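Ticket 328 – Facilities Helpdesk, Brendow House
Category: Packing and dispatch
Raised by: Rafferty Gallagher, Events Office
Status: Awaiting supplier

Fault reported: The case prepared for the Radham loan was returned by the courier desk at 10.40 as unfit for travel. The contents moved when the case was tilted, and the tape on the inner wrapping had lifted along one side.

Action 1: Case laid flat and both latches tested. No fault found. The inner wrapping was removed and will not be used again.

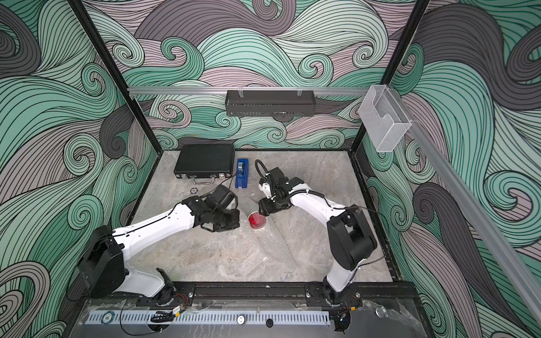
Action 2: Small items are to be packed separately from now on. Loose pieces should be bagged before they go into any cup or tub, and bubble wrap should be cut to size – a single crumpled sheet does not hold its place in transit.

Action 3: Clear tape from the present batch (stores code 740) failed to grip on two further parcels. Stores have withdrawn the remaining 50 rolls and asked Curkano for replacements.

Outstanding: Revised packing list to be agreed with the Dunne office before the case is booked out again. Please quote ticket 328 in all replies. Related ticket: 94.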